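Homley Building, second floor
Workplace inspection checklist with comments
Inspector: Vasilică Chiriac
Date of visit: Dec 16, 2018
Previous visit: May

Key: S = satisfactory, A = action needed, N = not checked on this visit. Comments follow each item. Items are numbered as on the Staklow standard form, so gaps in the numbering are sections that do not apply to this floor.

Desks and shelving, second floor:
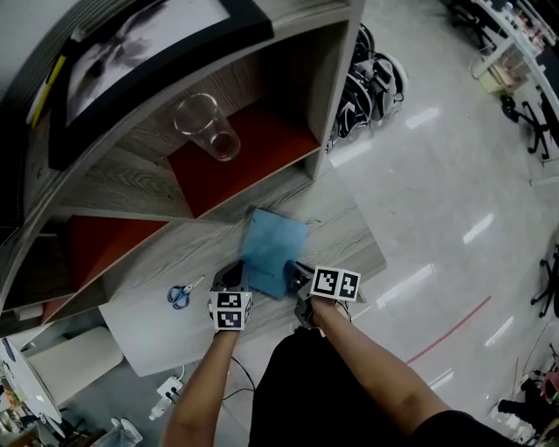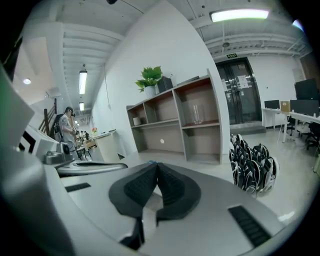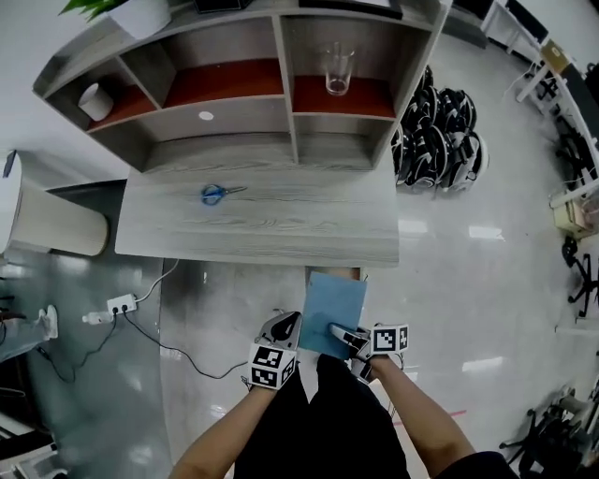
1. ESCAPE ROUTES

1.1 Main stair clear to full width. S
1.2 Rear stair clear to full width. A
Flattened cartons stacked on the half landing against the outer wall. Clear width at that point is below what the plan shows. Remove the cartons and do not use the landing as a holding point for recycling. Same comment was made in May.
1.3 Final exit doors open without a key. S
The rear door is stiff at the bottom. It opens under a normal push but should be eased before it gets worse in damp weather.
1.4 Exit signs lit and readable from the far end of the corridor. A
The sign outside the print room is lit on one side only. Torano to replace the lamp.

2. FIRE DOORS

2.1 Self-closers bring the door fully onto the latch. A
Tested each door from fully open and from a hand's width open. The kitchen door stops short of the latch from the narrow position. Adjust the latching speed on the closer. If it will not hold adjustment, replace the closer.
2.2 Gaps at head and sides no more than 4 mm. S
2.3 Smoke seals complete and unpainted. A
The seal on the store room door has been painted over along the hinge side. Replace the strip. Scraping off the paint is not accepted.
2.4 No wedges or hooks in use. S
One rubber wedge found on top of the kitchen cupboard and removed.

4. FIRE FIGHTING EQUIPMENT

4.1 Extinguishers on brackets or stands. S
4.2 Pins and tamper seals in place. S
4.3 Gauge in the green. S
4.4 Service label in date. A
The label on the carbon dioxide unit by the electrical riser cannot be read. Teixeira has the service sheets and should confirm the date in writing. Until then treat the unit as out of date.
4.5 Fire blanket in kitchen. S
Pull tabs hang free. Keep the tea towels off that hook.

5. ELECTRICAL

5.1 Riser cupboard locked and free of storage. A
Locked, but a stepladder and two tins of emulsion were inside. Both to go to the ground floor store.
5.2 Extension leads not joined one to another. A
Two found joined in the meeting room, running beneath the carpet edge. Disconnected during the visit. A fixed socket on the window wall would deal with this properly.
5.3 Portable appliances tested and labelled. S
Fan heaters are not on the register and none were found.
5.4 RCD test button trips the device. N
Not tested, as the server was running a backup. To be done by Torano on a working day with notice to the office.

6. HOT AND COLD WATER

6.1 Cold outlets below 20 degrees after running for 2 minutes. S
6.2 Hot water stored at 60 degrees or above. S
Cylinder thermometer read 62 degrees. Leave the thermostat where it is.
6.3 Seldom used outlets flushed weekly and recorded. A
The record for the cleaner's sink has blank weeks in it. A blank is taken as not flushed. Flush, then restart the sheet with a name against each entry.
6.4 Shower heads descaled. N
Shower room locked and no key on the board.

8. LIGHTING AND FLOORS

8.1 Emergency fittings show a charge light. S
8.2 Full duration test carried out in the last year. A
No entry in the log. The monthly function tests are entered and are in order, but they do not replace the yearly one.
8.3 Stair nosings fixed and undamaged. A
Third tread from the top of the rear stair has a loose nosing at the wall side. Refix with screws. The adhesive used last time has let go.
8.4 Entrance mat flat. S

9. RECORDS

9.1 Fire risk assessment on site. S
9.2 Assessment reflects present layout. A
The drawing still shows the old partition by the lift. Amend and reissue.
9.3 Evacuation drill recorded. S
Building cleared in almost 4 minutes. The roll call sheet was not attached.

PRIORITIES

Within 24 hours: 1.2, 5.1.
Within 7 days: 1.4, 2.1, 4.4, 6.3, 8.3.
Within 40 days: 2.3, 8.2, 9.2.
Item 5.2 was made safe on the day. The new socket is for the building manager to decide.
Items marked N will be carried to the next visit unless a signed result is received first.

Return the completed action sheet to V. Chiriac, with photographs for 2.3 and 8.3 only.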